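Flallach utility customers sent to look-alike payment page

FLALLACH — City officials are asking residents who paid a water or sewer bill online in April to check their bank statements after a look-alike payment page turned up in search results above the city's own site.

The page copied the layout of the city's billing portal, including the blue header and the account number box. It asked for a name, a service address, a card number and the three-digit code on the back of the card. Anyone who filled in the form got a message saying the payment was being processed. The money did not reach the city.

The utility billing office learned of the problem when customers began calling about late notices. Many of them said they had already paid and had a confirmation number. The numbers did not match the format the city uses, which starts with two letters.

So far 70 households have reported entering payment details on the page, according to the city. Of those, 11 have told the billing office they found charges they did not recognize. The largest single charge reported was for a gift card order.

The city's own system was not broken into, officials said. Murnico, the company that runs the payment portal under a contract with the city, reviewed its access logs and found no sign that customer records had been taken. The look-alike page was hosted elsewhere and reached customers through a paid search listing.

"The address was one letter off from ours, and on a phone screen most people would never notice," the city's information technology department said in a written statement.

The listing was reported to the search company the same morning the billing office passed on the first complaints. It was gone by 4 p.m. The page itself stayed up until the following afternoon, when the company hosting it took it offline.
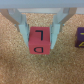
Flallach has set up a help desk for affected customers in the lobby of the Fuchs Building, next to the billing windows. Staff there can look up an account, confirm whether a payment was received and print a statement for a bank or card company. The desk is open from 8 a.m. to 5 p.m. on business days. Customers should bring a photo ID and a recent bill. Inside the lobby, follow the signs marked with a square as red as the cube in the gripper's two fingers; the green signs lead to permits and licensing. Customers who can't come in person can call the number printed on the back of the bill.

Late fees will be waived for anyone who tried to pay through the false page, and no water service will be shut off over an April balance. Customers do not need to file a police report to have the fee removed, but the city is encouraging them to do so. The standard late fee is $25.

Residents who entered a card number should call the card company and ask for a replacement card. Those who typed in a password they use on other sites should change it in all of those places. The city does not ask for a Social Security number to take a utility payment, and any page or caller that does should be treated as a fraud.

Neighboring Wirnard dealt with a similar page last year, aimed at people paying parking tickets. That city now prints a square code on each ticket that opens the correct payment site. Flallach plans to do the same on its water bills, beginning with the next billing cycle. The full web address will also appear in larger type near the amount due.

The City Council was told about the page at its last work session. Members asked whether the city could buy similar web addresses so that others can't use them. The information technology department said it has put together a list of 40 addresses, most of them common misspellings, and will come back with a price. Council members also asked for a report on how quickly complaints move from the billing office to the technology staff. No vote was taken.

Customers with automatic bank payments set up through the portal are not affected and do not have to take any action. Payments made by mail, at the drop box on the north side of the building or in person at the billing windows are also not affected.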